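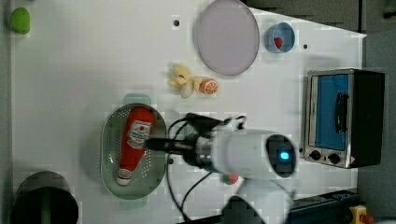 Bench rules, the spring rewrite

April 12, 2023

I promised back in December that I'd get our bench rules down to something people would read, and I finally did it. The old version had grown to 309 lines (I know, I know, a good chunk of those were mine). The new one fits on 2 sheets of paper, and it's taped up next to the door at both the Drovier and Mahlangu rooms as of this morning.

Most of it you already do. Hands stay off the table while the arm is powered, and if you need to move a bowl or pick up something that rolled, you pause first and then reach in. I've caught myself going for a toy strawberry mid-run more than once, so please don't think I'm pointing fingers! The arm may be moving slowly, but a pinch at slow speed still hurts.

The stop button gets its own section this time. It has to be within reach of whoever is running the session, from where they stand for the whole session, with nothing stacked on it or hung over it. No jackets, no clipboards. We press it once before the first run of the day and check that the arm really does stop, then initial the sheet. If it doesn't stop, the bench is closed and you come find me.

Cables were the big argument. Some of you wanted them all tied tight to the arm, and I get why, it looks so much neater. But a tight tie at a joint pulls every time the arm turns, and we've lost connectors that way. So the rule is now a loose loop at each joint, and before you start you walk the arm by hand through its full reach and watch that the loop doesn't sweep across the props. If it drags a plate, shorten it a little and try again.

Props, then. We had 252 items in the bins at last check and a fair number of them were cracked or had labels peeling off. Cracked ones go in the trash, please, even the cute ones. For a kitchen setup you lay the pieces out from the setup card, and anything that isn't on the card goes back in the bin. Toy food only, no real food or drink on the table — that includes your coffee. And toy ovens and toasters stay unplugged, always, even if you're only after the little light.

One last change is the logbook. The Jotis forms are going away and we're using the Clorninier template, which has a box for near misses. Please use it. A bumped elbow counts, a dropped bottle counts, and no one gets in trouble for writing one down. I'd much rather read ten boring entries than hear about something at lunch three weeks later.

Old copies of the rules can be recycled. If you spot a typo in the new ones, pencil it in and I'll fix it in the next printing.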